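Visite chez Tilus : une matinée à regarder des gens manipuler des sacs

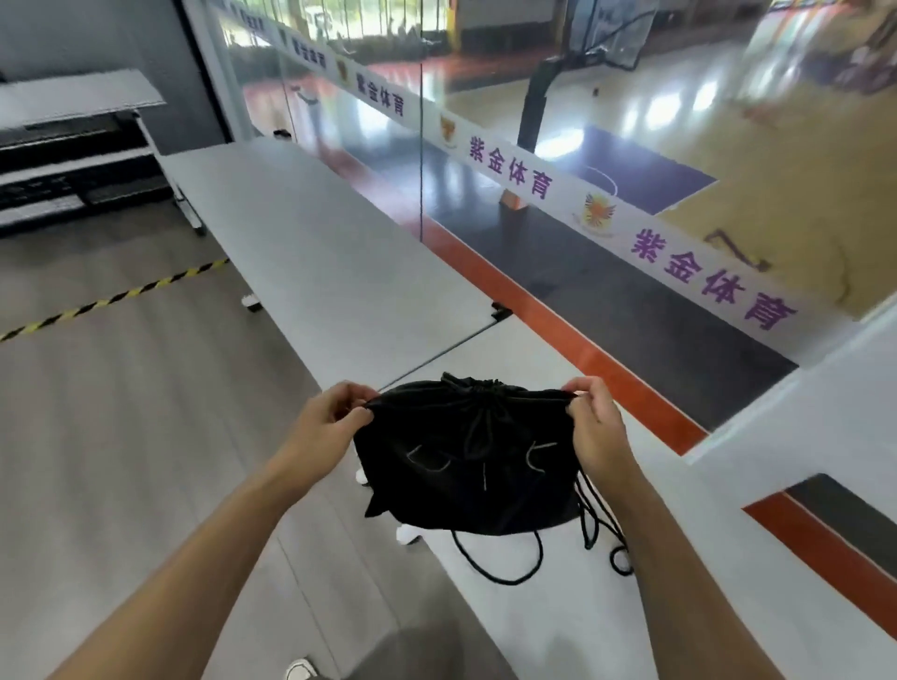 Pourquoi enregistrer autant de fois un geste aussi banal ?
Un système qui apprend par imitation a besoin de variété : le même geste fait par plusieurs personnes, à des vitesses différentes, avec des objets qui ne retombent jamais pareil.

J'attendais cette journée portes ouvertes depuis septembre et je n'ai pas été déçu ! Tilus collecte des démonstrations pour l'apprentissage de la manipulation, et le site est installé juste derrière la vitre d'un terrain de basket couvert. Une longue table pliante grise, du ruban jaune et noir au sol, des roulettes partout : tout se déplace en quelques minutes.

Le programme du moment porte sur les objets souples. Le sac noir à cordon, avec son petit dessin cousu en gris clair (un chat, je crois), est le chouchou de l'équipe. On le tient par le haut, à deux mains, et les cordons pendent en boucles. Pour nous c'est un geste de vestiaire, pour un modèle c'est un casse-tête : le tissu plie, brille un peu, et un cordon passe vite devant une main.

Chaque tâche est découpée en 4 étapes et répétée 100 fois, avec 5 consignes de départ différentes. Le jeu « sacs » comptait 514 séquences validées le jour de ma visite. J'ai adoré la relecture : on revoit chaque prise au ralenti, on marque le début et la fin de la saisie, et on garde aussi certains ratés, étiquetés comme tels. Je serais bien resté l'après-midi entier devant cet écran.

Seul regret, la partie entraînement du modèle a été expédiée en fin de parcours, alors que j'avais encore plein de questions sur les cordons. On m'a promis une séance technique, j'y retournerai.

À lire aussi
Kullberg : des pinces souples à l'atelier
Caldeira, visite d'un centre d'annotation
Retour du salon de Zutport

Dernière mise à jour : 2024-02-29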